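Chores and Machines Working Group
Minutes, January meeting, 2 p.m.

Present: B. Kiani (chair), T. Tanabe (minutes), Sunent and Wiegand representatives. Apologies from Vidusska, whose train was late and then wasn't a train.

1. Last minutes
Agreed, after the word "imminent" was struck out twice.

2. Shopping and benches
Mr Tanabe reported on the Sadow trial. The arm has now had 400 tries at picking up a carrier bag, and got a usable hold on 165. Mr Kiani asked what counted as usable. Mr Tanabe said the bag was in the fingers and stayed there for a bit. Wiegand felt a toddler would do better, and would cost more.

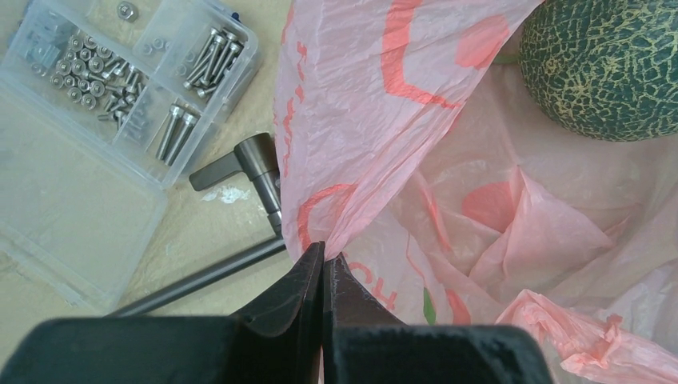
Sadow trial: pink bag in the gripper, with melon and screw box on the table.

Sunent asked whether the arm could put the screws away as well. Mr Tanabe said it could shut a lid on a good day, but sorting short screws from long ones was still done by Mr Tanabe. The melon is not to be attempted until there is a budget for melons.

3. Can we tell people it does chores?
Discussed at length. Wording agreed: "helps with some chores, slowly". Sunent wished its dislike of "slowly" to be noted. Noted.

4. Costs
Replacement finger pads came to £956. Mr Kiani asked for the receipt again.

Actions
TT: thicker bags, same table.
BK: reply to Vidusska.

Closed 4.10 p.m. Cups washed by hand.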